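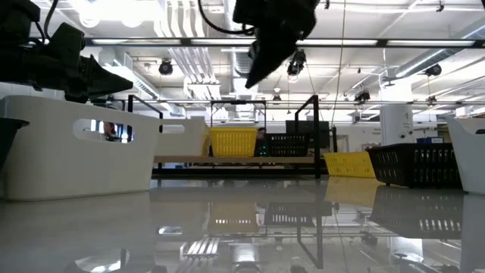 May, late, kitchen table

Back from the town meeting in Turkville and too wound up to sleep, so I'm writing it down while I still remember who voted which way on what (the minutes won't be up for weeks, they never are).

The big one was the school budget, and the big fight inside the school budget was the bus contract. Kesar wants a three-year deal with a fuel clause in it, and I swear half the room had read that clause and the other half had only heard about it at the gas station. I had read it. Twice! It lets them pass along any increase over a set price but says nothing about giving money back if the price drops. I don't think you need to be for or against anybody to find that lopsided.

So I got up. I had told myself all week I wouldn't, and then there I was at the microphone with my knees going, asking why the clause only runs one direction. The superintendent said it was standard language. I said standard for whom, and somebody clapped, and then the moderator reminded us all about clapping. I sat down feeling twelve years old and very pleased.

The amendment to send the contract back for another look passed, 303 to 292. I had to do the subtraction on my agenda to believe it – 595 ballots, in a town where we can't usually fill the front rows. They ran out of chairs and people stood along the wall by the coat hooks the entire night.

After that it was Article 16, the Tapley Road culvert, and you could feel the air go out of the place. People were leaving in bunches. Seven speakers on a culvert! One man talked about beavers for so long that the moderator had to ask if he was for the article or against it. For, as it happened. It passed on a voice vote and I don't think I heard a single no.

What bothers me tonight is the drive home. I went the long way by Wandia and kept thinking about those 292 people. Plenty of them are my neighbors, and they aren't wrong that a delay could cost us. If Kesar walks, we're shopping for buses in August with no leverage at all. I still think I voted right. I just wish it had felt less like a ball game in there, with two sets of bleachers.

Anyway. The selectmen meet again in June and I want to be there for the first half hour at least, when they take public comment. Need to find my copy of the old contract before then – I think it's in the drawer with the tax stuff. Tea's cold. Going to bed.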